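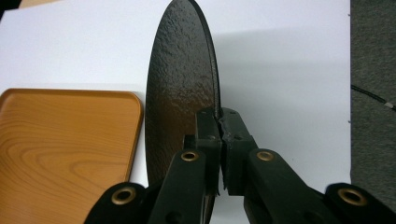
Radio spots vs. social for a small furniture store?

marlowe_ads
October 2023
So I finally got Bjarnason to try local radio! Seven weeks on the Lastport morning show, 60-second spots, and I'm having the best time writing them. The budget would have bought us 500 more clicks a month on social and I don't miss a single one. Has anyone else gone back to radio lately?

tinroof
Love radio, but 60 seconds is way too long. Cut it to 30 and run it twice as often. People in Lastport are driving to work, they want the traffic report.

marlowe_ads
See, I disagree! The long one has room for a little story, and customers come in repeating the last line to the sales staff.

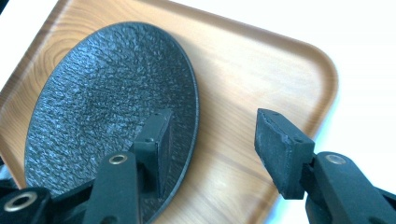

They do it in the voice and everything. I wrote a second one over the weekend about a couple measuring a couch with a shoelace and the station loved it.

skylark580
How are you tracking any of it though? "People repeat the line" isn't a number. We ran Skamport Ferries on radio in June and used a separate phone line. 580 calls, which I could put in front of the client.

tinroof
580 is great for a ferry. Was that with the 30s?

skylark580
Mixed. The 60s did better, annoyingly for you.

tinroof
Ha, fine. Still think it's the ferry and not the length.

marlowe_ads
Ooh, stealing the phone line idea. Sallow is the next town I want to try, if anybody knows the rates there please message me!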